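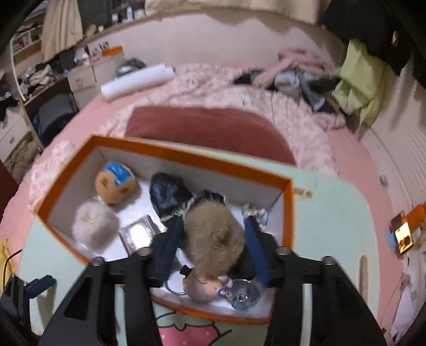

Black two-finger gripper over a box of keychains, plush pieces and charms.

Mixed small goods: what happens to the pickers' jobs when part of the line is automated?

Posted by binlead_drekville, Friday, October 11, 2019

I run the returns sorting section at a gift and accessory wholesaler in Drekville. Our stock is plush charms, key rings, acrylic charms, fur tails and similar items, and it arrives mixed. Management has a quote from Vistia for two picking cells. We have 10 people on sorting now. The quote covers cycle time and floor space and says nothing about staffing or training. For those who have been through this: what did the work look like afterward, and what should I ask for before we sign?

stn_packing

We installed cells at the Sistness warehouse in February. Headcount on the section stayed the same for the first 7 months, but the work changed. Sorters became exception handlers. The cell takes the rigid, separate items and a person takes whatever it rejects. In our case the rejects were straps wrapped around other items, clear packets, and anything with long fur.

Two effects to plan for. First, the easy picks disappear from the manual bench, so the hourly count per person drops. If your bonus is tied to picks, change the formula before go-live — ours was changed nine weeks after, and we lost good people over it. Second, the work becomes irregular. A person waits, then gets a full tote of tangled stock. Rotate the bench every two hours.

Ask for the reject rate on your own stock, tested in your own totes. We sent 139 SKUs for the trial and the result was well below the brochure number.

kz_fitter

depends on the gripper. get the soft pads

Živković Handling Support

Adding to the first reply. Put these in the contract: who is allowed to clear a jam, who is allowed to restart, and how many operators per shift are trained for each. If only maintenance can restart the cell, your sorters will stand idle and be blamed for the downtime. Clearing and restarting should be a paid grade. Also ask where the reject chute ends. On several layouts I have reviewed it was at knee height, and the lifting complaints started in the first month.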